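发件列表：Admasu 自制双臂讨论组
主题：Re: 抽屉任务，夹爪总是在把手前面打滑
日期：2024年7月22日

大家好，

先道个歉，上周就该回的，结果整个周末都耗在一根接触不良的线上（后面细说，跟抽屉没关系，但我憋不住）。先把原信贴一段，方便没跟上的朋友：

> 我这边照着你三月发的那版配置在 Emis 里跑抽屉任务，机器人能走到柜子前面，右臂也伸得过去，但夹爪一合拢，要么从把手上滑掉，要么手指先顶到面板，整条手臂跟着抖。我把摩擦系数往上调过，调高了以后倒是不滑了，可抽屉会整个"粘"在手指上，松开也不走，看着很怪。
>
> 还有两件事想问：
>
> 1. 你的左臂在整个任务里是不是一直举着？我这边收到身侧以后底盘总觉得自己要撞上什么，规划器不肯往前走。
> 2. 你用不用手腕上的视角？我打开以后把手的识别时好时坏，同一个位置，换个灯光就找不到了。
>
> 另外，真机那边你做到哪一步了？我很想知道仿真里调出来的东西搬过去能剩多少。我家里只有一个阳台，在动手锯木头之前想先听听别人踩过的坑。

好，一件一件说。

先说打滑。你把摩擦调高这个思路我也试过，而且试得比你久，久到我都有点不好意思讲！现在我的看法是，问题多半出在夹爪到位时的姿态上。把手就是那么细的一根横杆，后面留的空隙又窄，手指如果带着一点点俯仰角过去，指尖会先碰到面板，这时候你再合拢，两根手指受力就不一样，杆子自然就被挤出来了。摩擦系数调得再高，也只是让它挤出来之前多抖几下。

我的做法是把"靠近"这一步拆成两段。第一段先到一个预抓取点，离面板 10 厘米，在那里停住，把手腕的朝向彻底调好，让合拢方向和把手横杆垂直。第二段只准沿直线往前走，姿态锁死，速度放到原来的一半。听起来很笨，跑起来也确实慢，可是滑脱少了一大截。你那个"手臂跟着抖"的现象，我怀疑就是第二段里逆解还在偷偷换构型，肘部翻过来翻过去，末端当然不稳。你可以把关节角画成曲线看看，要是接近面板的时候有哪个关节突然跳一下，那就是它了。

至于抽屉"粘"在手指上，你检查一下是不是同时开了抓取辅助。Emis 里那个选项默认是开的（至少我装的那个版本是），它会在检测到接触以后偷偷加一个约束，松手的条件又写得比较保守。你把摩擦调高，接触一直不断，约束就一直不放。关掉以后会难很多，前几次你可能会想骂人，但是出来的动作才有搬到真机上的价值。我关掉它的那个晚上连着失败了 20 次，差点把它又打开。

再说左臂。对，我基本是举着的，放在柜子左边，夹爪张开，什么也不干。你收到身侧之后规划器不肯动，大概是肘部的碰撞体跟底盘的碰撞体重叠了一点点，它就认为自己已经撞了。底盘外壳的碰撞体我用的是简化凸包，比看到的外形胖一圈，手臂一收就吃进去了。有两个办法，一是重新做碰撞体，二是像我这样懒，让左臂待在外面。举着当然也有代价，我的柜子是夹在墙和墙之间那条窄缝里的，左边的空当没多少，转底盘的时候得先盯着左手腕。有一次我没盯，它拿手指在墙上刮了半圈，仿真里没声音，但我自己心里"吱——"了一下。

为什么要把柜子摆在那么别扭的地方？说来话长，Turthorpe 工坊里真柜子能放的位置就那么一个死角，别的地方都有人要过推车。我想着反正迟早要面对，仿真里就照着窄的来。房间是随便搭的，墙和地砖的贴图都是 Emis 自带的，跟工坊一点也不像，我只管通道宽度。

贴几张最近跑的时候存下来的图，都是我这边的仿真画面：

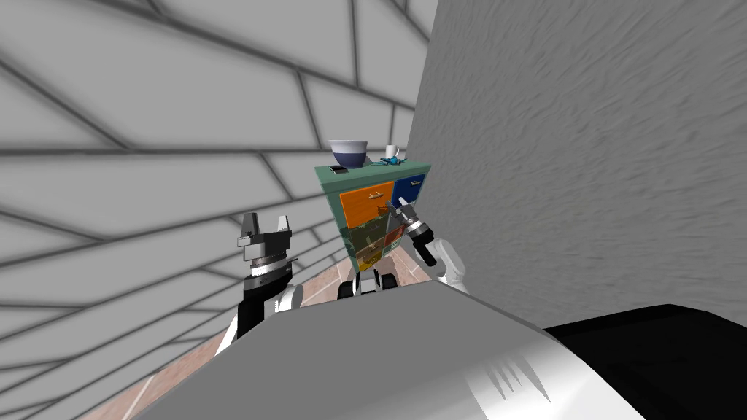
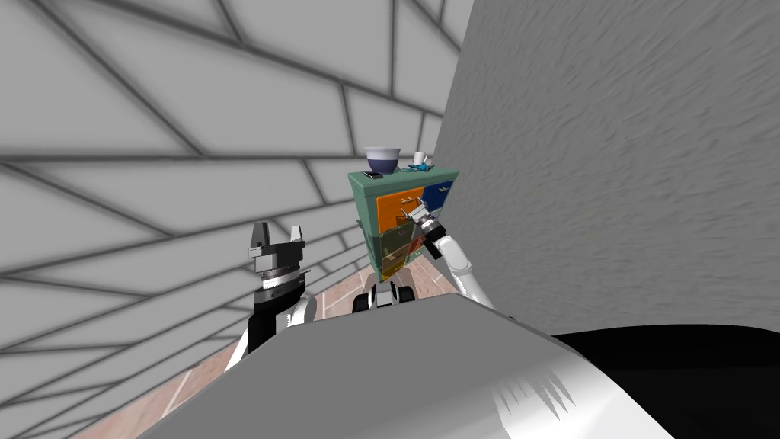
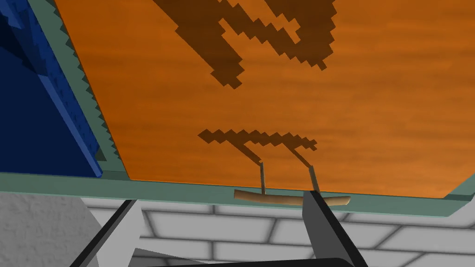 然后是你问的手腕视角。用，而且我越来越依赖它了，不过我跟它之间也闹过很长一段别扭。你说的"换个灯光就找不到"，我这里一模一样。我最早的检测是纯靠颜色和边缘的：在橙色的面上找一条浅色的横杆。灯一斜，把手的影子落在面板上，又黑又硬，边缘还是一格一格的锯齿，检测器就高高兴兴地把影子当成把手报上来了，置信度还特别高，气死我！

我后来做了三处改动，你可以按自己的情况挑着用。

第一，阴影贴图的分辨率往上提。这个只能缓解，锯齿少一点，边缘软一点，影子还是影子。而且我的显卡很老，提一档帧率就掉一大截，最后我只在采集图像的时候提，调动作的时候还用低的。

第二，加深度。影子贴在面板上，深度和面板是一样的，把手是凸出来的，这么一比就干净多了。这里有个坑，仿真的深度图太完美了，真机上那种细杆子在深度图里经常是断的，甚至整根消失。所以我给深度加了噪声，又随机抠掉一些小块，逼着它不要全信深度。抠得太狠也不行，我有一版抠到它什么都不信了，对着面板中间的空气就夹过去。

第三，随机换灯。灯的方向、亮度、个数都在一个范围里乱抽，每次重置换一次。这个改动最省事，效果也最好，早知道应该先做它。唯一的麻烦是出了错不好复现，我一开始没存随机种子，跑出来一个特别离谱的失败（夹爪非常坚定地去夹旁边蓝色的那个抽屉），回头怎么都跑不出第二遍。现在种子和灯光参数都写进日志里了，求求你也从第一天就写。

说到柜子，顺便讲讲我的物件设置。柜顶上那些东西，碗啊杯子啊，我一开始是想图个热闹放的，后来发现留着有用。拉抽屉的时候如果力太冲，整个柜子会跟着晃，柜顶的东西就会移位，我就拿这个当一个土办法的"用力过猛"指标：任务前后比一下碗的位置，挪得太远就算这次不合格。碗比杯子灵敏，至于为什么我没细究，可能是我给的质量太小了。你要是也想用，记得柜子本身别固定在地上，固定了就什么都测不出来。

柜子的质量也很要紧。我头几个月用的是模型自带的默认值，轻得像纸盒子，机器人一拉，柜子整个跟着过来了，抽屉倒是一点没开。我还以为是抽屉的滑动关节方向写反了，查了两个晚上的配置文件，改了又改回来。后来把工坊的真柜子抬到秤上（两个人抬的，腰疼了一天），按真的质量填进去，立刻就正常了。滑轨阻尼我也是照着真柜子估的，用弹簧秤钩住把手慢慢拉，记一下刚刚开始动的力，再记一下匀速走的力，两个数差得挺多。Emis 的关节摩擦模型比较粗，静摩擦这一段它表现得不太像，我用一个小技巧糊弄过去：开头那一小段阻尼给大，过了就给小。很脏，能用。

好，真机。

进度是这样的：底盘能走，右臂装上了，左臂还在桌子上躺着，缺一个肩部的轴承座。夹爪是从 Indetti 买的套件自己拼的，平行夹爪，行程够用，我唯一不满意的是原装的指尖太滑。我试过在上面贴自行车内胎剪下来的胶皮，便宜，抓得也牢，就是胶水过几天就开始往外渗，黏糊糊的，还沾木屑。现在换成了热缩管套上去，套两层，丑是丑了点，磨坏了剪掉重来也就几分钟的事。你要是手边有更好的办法务必告诉我，我对软材料完全是门外汉。

仿真里调出来的东西搬过去能剩多少？我只能说我这一台的情况。走到柜子前面这一步，几乎原样能用，停的位置偏一点，靠手腕视角补回来。预抓取点也没问题。最后那段直线就难看了，真手臂有回差，走着走着末端往下沉，看着是直线，其实是一条很懒的弧。我在肩关节加了一点前馈补偿重力以后好了很多。合拢这一步反倒比仿真里好，真材料会变形，姿态差一点点它自己就将就了，热缩管功不可没。拉开这一步现在还是看运气，我的底盘轮子在工坊的水泥地上打滑，拉着拉着是机器人自己往前凑。我往底盘里塞了一块配重，塞完电池仓盖子盖不上了，目前用扎带绑着。

统计我只认真做过一轮。仿真里跑了超过 50 次，换灯、换柜子位置，最后的成功率我自己是满意的，具体表格我整理好再发，现在那张表里夹着各种我自己才看得懂的缩写。真机上只做了 30 次，中间电池换了两回，后半段明显比前半段差，我怀疑电压一低腕部的舵机就没劲了，所以那个数字我暂时不太想拿出来讲，等把供电分开再重做一遍。

接下来就是我憋不住要说的那根线。上周右腕偶尔会突然掉线，大概几分钟一次，掉了以后夹爪保持原样，手臂还在走，非常吓人。我先怀疑驱动板，换了；再怀疑总线终端电阻，量了，没问题；然后开始怀疑自己的代码，把通信那一层从头读了一遍，顺手改掉两个无关的小毛病（也算有收获吧）。最后是有人从旁边走过，不小心蹭到了手肘处的线束，它当场掉线，我才明白过来。接头里有一根针压得不够紧，手臂弯到某个角度线束一拉就断开。整根线束重新做了一遍，手肘那里多留了一圈余量，用蛇皮管套起来。花了一个周末，零件成本几乎为零，心情成本很高。

所以如果你打算在阳台上做，我给你几条很具体的建议，都是我自己吃过亏的：

- 线束先做长，再收。肘和腕这两个地方，弯到极限再量长度，量完再加一点。
- 急停按钮装在你坐着就能拍到的地方。我第一版装在底盘后面，要拍它得先绕到机器人背后，想想也知道有多蠢。
- 柜子别买新的，去找一个旧的，抽屉稍微有点涩的那种。太顺滑的抽屉会让你对自己的控制器产生错误的信心。
- 把手如果能换，先换成粗一点的，跑通了再换回细的。
- 阳台的光线一天里变化很大，下午尤其麻烦，影子一条一条地扫过去。先拉个窗帘，等随机换灯那一套训好了再拉开。
- 地面。你家阳台要是铺瓷砖，砖缝会让底盘一颠一颠的，停下来的朝向每次都差一点，别指望里程计，到位以后一定要用视觉再校一次。

还有，别一上来就做两只手臂。我知道两只手臂摆在那里很好看，我也是这么想的，结果左臂到现在还没有一个真正的活儿。原本的计划是右手拉开抽屉，左手从柜顶拿杯子放进去，计划写得可漂亮了！光是让两只手臂不互相打架，我就已经在规划器里加了一堆难看的特例。你先一只手臂把开和关都跑顺（关比开难，你先别笑，推的时候抽屉会歪，歪了就卡在滑轨里），再想第二只的事。

配置文件我放到列表的文件区了，目录名叫 drawer_narrow，里面分了三个文件：柜子的质量和阻尼、两段式靠近的参数、灯光随机的范围。注释是中英混着写的，有几处注释跟数值对不上，以数值为准，我改了数忘了改字。抓取辅助在里面是关掉的，你加载以后确认一下界面上的勾也没了，有时候界面会自作主张把它勾回来，我给 Emis 那边提过，还没有下文。

你那边如果方便，把出问题时候的关节角日志也传一份上来，连着滑脱前后几秒就行，不用整段。我想看看你的肘部是不是跟我当初一样在翻。还有你用的夹爪模型是哪一个，手指长度跟我的一样不一样？我的是照 Indetti 那套量着改的，指尖比自带模型短一截，如果你还是用自带的，那预抓取点的距离就得跟着往后挪，直接抄我的数会顶到面板。

列表里有没有人做过带触觉的指尖？哪怕就是贴一片压力薄膜的那种也行，我想在合拢的时候知道两根手指到底有没有都碰到杆子。光看电流太迟钝了，等电流起来，该滑的早滑了。

另外工坊那边下个月要重新排场地，我的死角不知道还保不保得住，要是柜子挪了地方，通道宽度就得重新量，到时候我会在同一个目录下再放一份新的，旧的先不删。

先写到这儿，轴承座的图纸还开着呢，我得回去把那几个孔位改完。

（从 Turthorpe 工坊发出，键盘上有木屑，错别字请包涵）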